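**To:** Members' list, Stonasside Mutual Savings Society
**From:** Member Services
**Subject:** Re: Notice period on the Fidholm account

Dear members,

Several of you have written since the January circular about the changes to the Fidholm notice account. The message quoted below covers most of the points raised, and we are replying to the whole list with the sender's agreement.

> I have held a Fidholm account for many years and have always understood that I could withdraw part of my balance once a year without giving notice. The circular refers to a "single annual release" but does not say whether this is the same thing. It also mentions a minimum balance, which I do not remember from my original terms. Could the Society please set out what is changing, and whether the rate is affected?

The single annual release is the same facility under a new name. It allows one withdrawal of up to £2,000 in each account year without notice and without loss of interest. The account year runs from the date on which the account was opened, and any part of the allowance left unused cannot be carried forward.

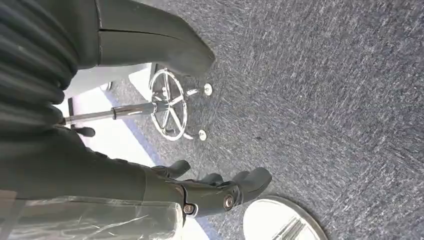 Withdrawals above that sum remain subject to the full notice period. Notice may be given in writing, by telephone or through the online service, and it begins on the working day after we receive it. Members who have already given notice under the old terms need take no further action, and their withdrawals will be paid on the dates confirmed to them.

The minimum balance is new. Accounts must now hold at least £175. An account which falls below that figure will not be closed, but it will earn the basic rate until the balance is restored. Our records show 942 accounts currently below the minimum, and each of those holders will receive a separate letter.
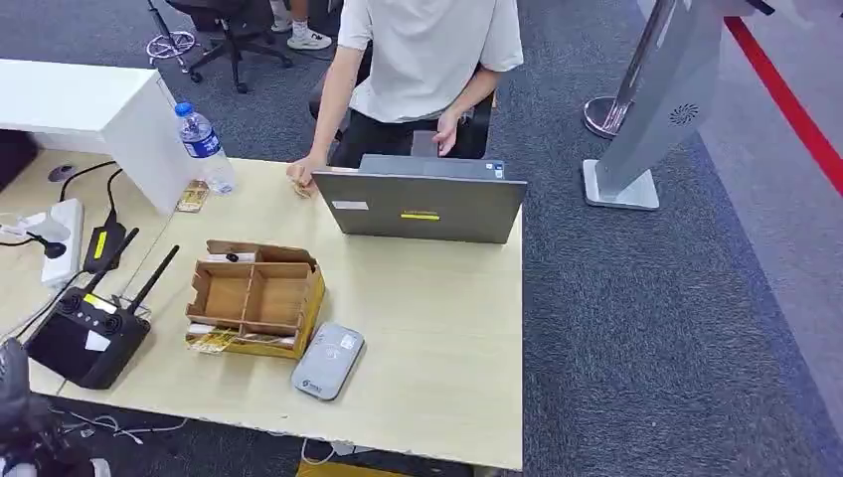

Will the interest rate on the Fidholm account change at the same time?

The rate stays as it is. It remains variable, and any reduction would be notified to members in writing before it took effect, as the terms require.

We turn next to the transfer of records. The Society's account administration is moving from Ibarra to Plastus. Sort codes and account numbers are unaffected, and standing orders will continue without interruption. Members who use the online service will be asked to choose a new password when they first sign in after the move. We will not ask for a password by email or by telephone, and any message that does so should be reported to us.

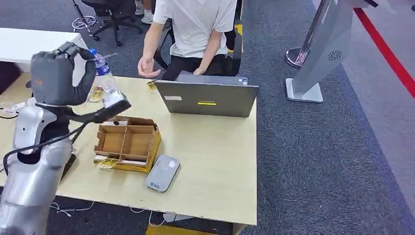 One member wrote to ask whether joint holders would each have to register again, or whether one registration would serve for both. Each holder will need to register separately, using the reference printed on his or her own statement. Accounts which require 2 signatures will continue to require them, including for the annual release.

Paper statements will be sent as before to all members who receive them at present. Those who wish to change to electronic statements may do so once the move is complete.

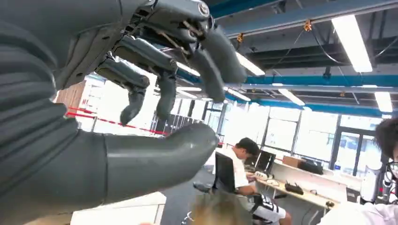 *Robotic hand with its fingers curled downward.*

Copies of the revised terms may be requested by replying to this message or by writing to the Society's office at Stonasside. Please quote your membership number, and do not include account details in any message sent to the list, as replies are seen by all subscribers.

Yours faithfully,

Member Services
Stonasside Mutual Savings Society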